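Notes for the Skilton talk: what happened when the bagging bench got a robot

(Slot is 20 minutes including questions, so keep moving. Water on the lectern. Clicker sticks, press it hard.)

OPENING

Hi everybody, thanks for coming in after lunch, I know it's the sleepy slot. I work in packing at Skilton, at the Nermont site. I've been there long enough to have had three different badges. I'm not an engineer and I didn't buy the robot. I was the bench lead when it arrived, and I'm still the bench lead, so what you get from me is the view from the bench.

Quick show of hands: who here has automation coming in the next year? And who found out about it from a pallet turning up on the dock? (Wait for the laugh. There's always a few.) Yep, same with us.

WHAT WE DO

Soft toys. They come to us in bulk cartons, we check them over, each one goes in a clear bag, label on, off to dispatch. A good bagger does 400 in a shift without looking rushed. It looks like nothing when you watch it. Then you try it, and the toy's foot catches on the rim, the bag folds over, the ear's bent back, and you've got a line of people waiting on you.

I say this early because the first thing I heard about the project was the phrase "simple repetitive task." I wrote that on my hand so I'd remember to be annoyed about it later. Repetitive, sure. My thumbs will tell you that. But a plush toy has no shape you can count on. It squashes, it rolls, it sheds. Boxes are easy! Give me boxes any day.

THE FIRST VERSION

The cell is called the Dellell and the software that goes with it is called Bastos. Everybody at work just says "the Dell," which confuses the IT desk no end.

First version was programmed the old way, somebody typing in positions. It was fine with one size of toy laid down one way. Change the toy and it grabbed air, or it grabbed the toy by the face. We ran it like that through December, our worst month, and my crew spent the whole time fishing things out and putting them back where it wanted them. One woman on my crew said she used to pack toys and now she set the table for a robot. I've never come up with a better line than that, so I'm using hers (with permission).

If you take one note today, maybe make it this one. Ask who's going to be feeding the machine and clearing up after it. On paper those hours weren't anywhere. They were real though, and they were ours.

THE SECOND VERSION

(Slow down here, this is the part they came for.)

Second time around they asked us to teach it. You hold a gripper in each hand, the same style of fingers the machine has, and you do the job with those in place of your own fingers. The movements get recorded and Bastos learns from them. Cables everywhere, by the way, mind your feet.

The first hour is horrible. You've been doing this with your fingertips for years and suddenly you're wearing oven mitts made of hardware. You can't feel the fur. You can't tell whether you've got the body or just a handful of fluff. I dropped everything. A guy from my crew who can bag in his sleep got so mad he went and took his break early.

Then you start working it out. Pin it with one side, scoop with the other. Go for the belly and leave the legs alone. Let the weight swing it toward the bag. And the funny thing is that people began talking about how they did the job, out loud, which we'd never done. It was all in the hands before. Two people who'd stood next to each other forever found out they load the bag from opposite ends. Big argument. Lovely argument, really, best one we've had.

We recorded 1000 tries at the bench before anybody switched the new version on. The bad ones stayed in a separate pile and I'd push for keeping them, because half of what I know about bagging is how to rescue one that's going wrong.

WHAT CHANGED FOR THE CREW

Okay, the stuff people ask me about over coffee.

Hands. Fewer sore thumbs, that's the good news. The new complaint is forearms and shoulders, from holding the grippers up. We asked for a lower table and shorter turns, and we got both, but only after I'd asked more than once. Write the turn length down before you start. Ours wasn't written down and it crept up.

Pay. I'm going to be straight with you. Teaching was logged as ordinary bench time at first, same rate. I thought that was wrong and I said so. If your know-how is going into a machine, somebody should put a price on that part. We ended up with a separate rate for teaching shifts. It's modest. I'm still glad we've got it.

Jobs. No one on my crew was let go. I can't promise you that for your place and I'm not going to promise it for mine forever either. What did happen is that two people who left weren't replaced, so the crew is smaller, and I think it's only fair to say that when somebody puts up a slide that says "zero layoffs."

Pace. This one snuck up on me. The machine doesn't speed up and slow down the way people do. We used to have a quick patch in the morning and a slack one after three, and a lot of chatting happened in the slack one. Now the flow is flat all day. Some people love it. I miss the slack.

Being watched. When you teach, every fumble is recorded. People were nervous, and I was too. What helped was a plain sheet saying the recordings are for training the machine and don't go in anyone's file. One page, normal words. Ask for that before the first session, please.

WHAT I'D DO DIFFERENTLY

I'd get the bench people in the room before the order is signed. I'd bring the ugliest toy in the catalog to the demo (we had a long-armed monkey that broke everyone's heart). I'd also want a stop button anybody can hit without having to explain themselves in a meeting.

And I'd pick the teachers differently. We sent our fastest people first. The best teachers turned out to be the steady ones, who do it nearly the same way each time. One of our fast packers was so quick and so inventive that hardly any two of her tries matched!

Last bit, the log. We keep a notebook by the cell where anyone can write what went wrong, in pen, no form. There were 234 entries in it when I last looked, and plenty of them are rude. I read them out at the start of shift and we pick one to fix. Bags sticking shut is the all-time champion. If you want the template there isn't one, it's a notebook.

(If running over, skip the monkey. Leave the last slide up while people ask things. If no one goes first, start with the one that came up at the practice run, it's written out under the picture.) 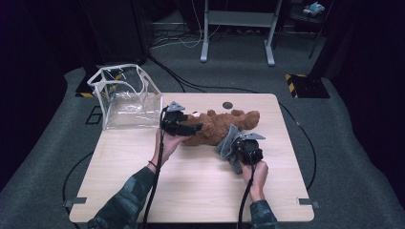
Do you need your most experienced packers to teach the machine, or could new hires do it?

Mix them, but put experienced people first. They know what a properly bagged toy looks like and they notice trouble early. New hires pick up the grippers faster in my experience, as they have fewer habits to fight, so we bring them in once the crew has agreed on how the job should be done. Everyone gets the teaching rate either way.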